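Power strip with a button per socket: leave it on the desk or mount it underneath?

Posted in Home Office & Small Fixes – 23/09/2025 – 835 views

I have a white table, a white power strip, and a cord that crosses the one like a crack in a plate. The strip has three sockets with a little light blue button in front of each, and I was very pleased with the buttons for a day. Now I'm mostly looking at the cord. My partner votes for under the table. I vote for being able to reach the buttons without lying on the floor. Budget is $10, which I realize is not a renovation.
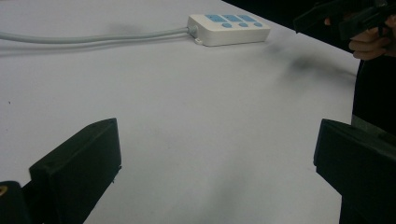

Can a strip like this be stuck under a table with double-sided tape?
Tape tends to let go over time, especially with heavy plugs pulling down on it, so use screws or a tray made to hold a strip.

Anyway, what do people do with the extra cord? I don't want to cut anything. I just want it to stop wandering.

Ellora
Put it at the back edge, buttons facing you, and let the cord drop straight down behind. One clip on the table edge and another partway down the leg. That's the whole job. I bought the Prokus clips, a bag of 200, and I expect to be leaving them to my grandchildren.

Don't wind the cord up tight and strap it. Cords get warm when they're working, and a tight bundle holds the heat. Loose bends are fine. Also leave some slack at the strip end, or you'll be tugging on the spot where the cord goes in every time you move it.

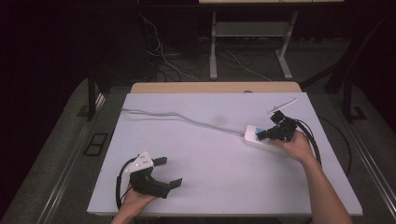 2 min read

Mfaume
just put a plant in front of it

Collovport
The plant has to be watered, so maybe keep it well away from the strip.

I'd go by what you plug in. If it's a lamp and a laptop that stay put, mount it underneath and forget the buttons exist. If you're switching things all day, keep it on top – that's what you paid for. Mine went under the desk last December and I have pressed a button exactly once, with my knee, during a call.

Two things before you pick a spot. Unplug it from the wall while you're moving it around. And don't plug it into another strip to gain reach, get one with a longer cord. Heaters go straight into the wall.

For the light gray cord, a flat adhesive channel along the back edge would do it, and you can paint the channel white if the gray bothers you. It bothered me. Took two coats.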